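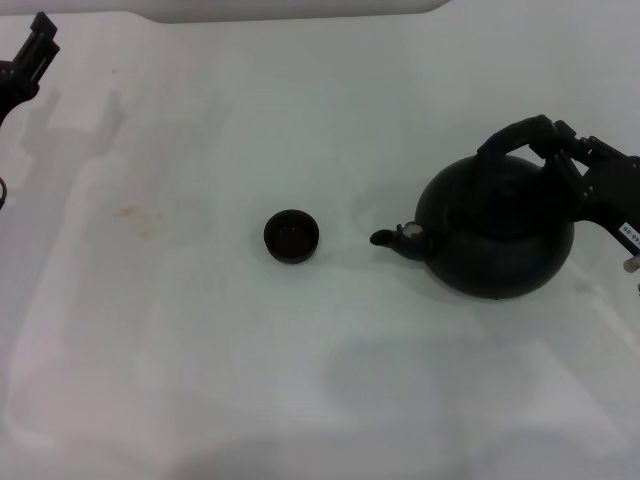
I drink far too much tea, and I live in a town where the water comes out of the tap so hard you could practically stack it. So if there's one subject I feel qualified to go on about, it's limescale. I've been meaning to put all my descaling notes on one page for years (they were on the backs of envelopes, in a drawer, under the takeout menus) and January seemed as good a time as any, what with everybody being stuck indoors drinking hot things.

Start with vinegar, which is what my mother used and what most people already have. Plain white, the cheap stuff. I go half vinegar and half water, enough to cover the crusty part, bring it up to a boil and then turn the heat off and walk away for 30 minutes. Please open a window! I did this once with the kitchen door shut and my eyes were streaming by the time I got back. Pour it out, rinse, boil a full load of clean water, throw that away too, and then do one more for luck. If your next cup still tastes like a salad, boil another.

Citric acid is better, though. I came to it late and I'm never going back. It's a white powder, you find it with the canning supplies, and it doesn't stink. Two tablespoons to a quart of water, same routine as above. It works faster than vinegar on the thick stuff, and you can watch it fizz, which I enjoy more than a grown woman should. I buy the big bag and keep it in a jar with CITRIC ACID - NOT SUGAR written on the lid in marker. Ask my brother-in-law why.

A few places this does not go:

Don't put either one in an aluminum pot and leave it overnight. Acid and bare aluminum don't get along and you'll end up with a dark, pitted mess. A quick go with a weak mix, well, some people do it, I don't.

Cast iron, same thing, only worse. If it's enameled on the inside and there are no chips, you're fine with a short soak. If it's bare iron, a little scale is your friend. It sits over the metal and keeps the rust off, and the people who really love those pots leave it alone on purpose.

And never, ever mix vinegar with bleach. You knew that. I'm saying it anyway.

Now for the spout. Everyone scrubs the part they can see and forgets that scale builds up in the spout too, and then little white flakes come out in the cup and they think the water company has done something. A straw brush is perfect for this. So is a pipe cleaner, if you fold the end over first so the wire doesn't scratch. If you've got a whistle that's gone quiet or started sounding like a sick goose, it may well be scale in there. Mine lifts off, so I drop it in a mug of warm citric acid water, leave it while I do the dishes, and poke it through with a toothpick. If yours doesn't come off, tip the whole spout end down into a bowl and wedge it with a dish towel.

For the outside, I use a paste of baking soda and water on a soft cloth, and it takes off that sticky brown film you get from sitting next to the frying pan. Go easy on anything with a dark or painted finish. I wore a shiny patch into one that way (circles, too hard, listening to a podcast) and it never matched again. On dark finishes now I stick to dish soap and warm water, then dry it right away so you don't get spots.

Rubbery handles are their own little misery. They go tacky with age and grease. Rubbing alcohol on a rag helps for a while, then soap, then a good dry. If it's still sticky after three tries I'm afraid it's the rubber breaking down and you can't clean your way out of that.

How often? With my water, every three weeks. My cousin Tariq Kakakhel lives up in the hills on a well with lovely soft water and he does his once a year, if he remembers, and is very smug about it. A decent rule is to look inside with a flashlight. If you can't see the bottom properly, it's time.

Stuff that helps in between: empty it at night. That's the big one. Water left sitting is what lays the scale down, and I've gone from every two weeks to every three just by tipping the last inch onto the houseplants (cooled!). Filtered water helps as well, if you can be bothered to keep changing the cartridge. I can't.

I tried one of those steel mesh balls that are supposed to catch the scale. It did get crusty, so I guess it caught some. Then I had a ball to descale as well.

Oh, and the leftover citric acid water - don't waste it. While it's still warm I wrap a soaked rag around the bathroom faucet and leave it for half an hour. Not on marble or any natural stone, it'll etch it. Chrome is fine with a good rinse after.

Filed under: Kitchen, Cleaning, Hard Water Woes

3 comments

Iqra Sial
The folded pipe cleaner!! I've been using a chopstick with paper towel wrapped around it like an animal. Does lemon juice work if I don't have the powder?

Reply from the author
It does, Iqra, just slower, and you need more than you think. Strain out the pulp or you'll be picking it out of the spout.

hardwater_hank
I'd add, do the coffee maker on the same day. One stink, one open window.

Contact | Privacy | © All rights reserved | Back to top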